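Wurnemero Lab Equipment List

Re: Budget lines for the second arm, tabletop work

Print this message | E-mail this message
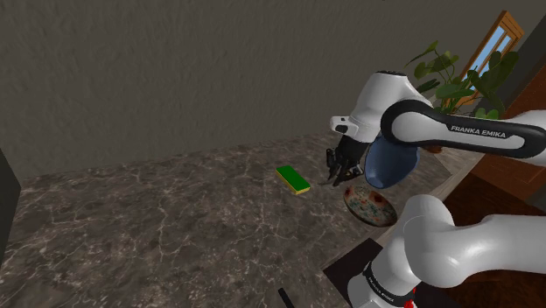 Message 29 in thread

From: Corina Stöckli
To: equipment list
Date: Monday, October 15, 2018

Kálmán, Gyula, all,

Answers to Kálmán's questions are below his text. I have left out the part about the room booking.

Kálmán Kerekes wrote:
> Before I sign off on a second Franka arm I need to know what
> else goes with it. In June we were told the arm was the whole
> cost, and then we got a bill for the mount and another for the
> gripper fingers. Also, can the simulation work carry us to the
> end of the budget year, or do you need the hardware now? And
> who pays for the dishes?

The simulation can carry us for the clearing tasks. Quang Lâm has the kitchen counter set up with the bowl, the patterned plate and the sponge, and the arm model has the same two-finger gripper we would buy. We can do reach checks and grasp planning there at no extra cost. I don't trust it for the sponge. Soft things need the real arm, and I would like that work to start by spring.

Costs on top of the arm:

Mounting plate and clamps from Mokard: 1107. Katalin has the quote. It does not include drilling.

Workstation for control and simulation: 2599. We could put this off if Gyula can spare the machine from the Fasalberg project. Gyula, please say yes or no this week.

Spare fingertips, 4 sets. The Ruangrit price list is out of date and I have asked for a new one. Leave the line open for now.

Dishes and sponges come out of consumables. Please don't put them on the equipment form, it only got sent back last time. Buy the plates and bowls in ordinary shapes that we can replace at any store. Quang can then measure them and change the models to match.

The counter is the other thing to plan for. In the simulation the base sits at the counter's lower right, and Quang would like to keep that layout. Our bench is not as deep as his model, so either the bench or the model has to change. Changing the model is free. Katalin wants a deeper bench anyway for other reasons, and she should ask for it under furniture.

I suggest we approve the mount now, hold the workstation until Gyula answers, and order the arm once the delivery time is confirmed in writing. If anyone objects, please reply to the list and not only to me.

Corina

Contact the list owner | Copyright Wurnemero | Back to top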